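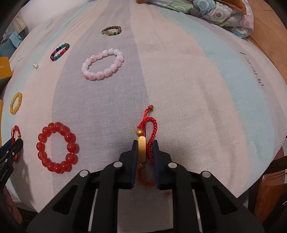

About Clokis

Small bedding and table linen shop, mail order mostly. Based in Hirnlow, back of the old dairy, blue door, ring twice. Gudrun Hägglund started it with one loom and a bank loan she still complains about. Siv Sandberg joined for a summer and stayed.

What we do

Sheets, pillowcases, duvet covers, tablecloths. Cotton and linen, plus a half-and-half blend people keep asking for. Stock widths plus made to measure. Hems done in house. Repairs too, if you send it washed (please, washed).

Some 300 orders go out in a normal month. August is slower, half of us are away and the post office closes at lunch.

Who's here

Gudrun Hägglund - cutting, buying, the accounts.
Siv Sandberg - sewing room, and anything with a zipper.
Annelies Coppens - orders, returns, phone. Email is faster then phone.
Gudrun Viklund - packing. Yes, two Gudruns. Put the last name on your letter or it goes to the wrong desk.

Where the cloth comes from

Two mills, Paulík for the cotton and Greveck for linen. Both have supplied us from the start. Paulík changed their dye house a while back and the grays came out warmer, so old and new sets may not match exactly. Ask for a swatch before you order extra pillowcases.
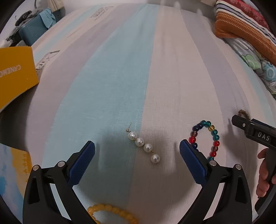 How long does a made-to-measure sheet take?

Usually 7 working days from when we have your measurements and payment. Deep mattresses can run longer. Measure the depth at the corner, with the topper on if you use one.

Visiting

Open mornings, 9 to noon. Seconds shelf is by the door, cash or card. Parking on the street side only, the yard is for delivries.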